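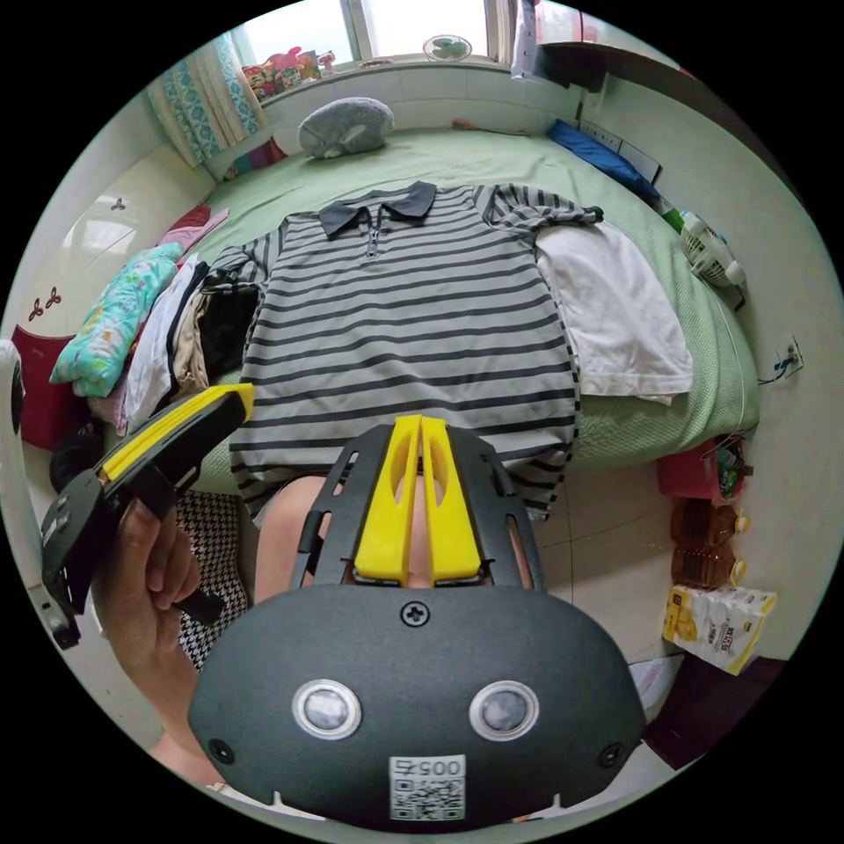
I have worked in garment returns at Flallar for five years. The job sounds dull and mostly it is. A shirt comes back in a bag, you take it out, lay it flat, check the collar and the seams, run the zipper or do up the buttons, fold it to the card size and put it in the right bin. Then you take the next one.

In June the company put in a folding line from Jonine. It takes up the space where four of our tables used to be. A shirt goes in at one end, face up, and comes out the other end folded and bagged. On a good shift it handles 70 percent of what comes through the door. The rest still comes to us.

What comes to us is the hard stuff, and I don't think management thought much about that. Before, a shift was a mix. You would get a run of plain T-shirts and your hands would do them while you talked to the person across from you. Now the plain T-shirts go to the machine. We get the knits that stretch, the linings that slip, and anything with a short zipper at the neck, because the line doesn't like metal near the collar. Polos with stripes come to us too. The machine folds them fine, but the stripes don't meet at the sides and the customer notices.

There were 13 of us on the evening shift before. There are 10 now. The three who left went to other jobs in the building, two of them to shipping and one to the Huda account upstairs. No one was let go, and I want to be fair about that. But those jobs start at a different hour, and one of the three had picked evenings so she could be home when her kids got up.

The pay is the same. The target changed. They cut the number of pieces per hour when the line went in, then raised it again after six weeks. It is still lower than the old one. It is also harder to meet, and if you have only ever folded a T-shirt you might not see why. A striped polo done right takes me twice as long. You have to get the sleeves even, and they never want to lie flat on the first try.

I do like some of it. My wrists hurt less. The floor is louder near the line but quieter at our end. I got trained to clear jams, and I turned out to be good at it — most of them are a sleeve that has flipped over on the way in. The Xenos system we use for tracking finally shows us what the machine rejected and why, so I can see a bad batch coming before it lands on my table.

What I miss is the talking. There are fewer tables and they are farther apart, and you can't do a slippery lining and hold a conversation. We asked for the tables to be moved closer together. The answer was that the aisle has to stay wide enough for the carts. We have asked again, with a drawing this time, and we're supposed to hear back before the next schedule goes up.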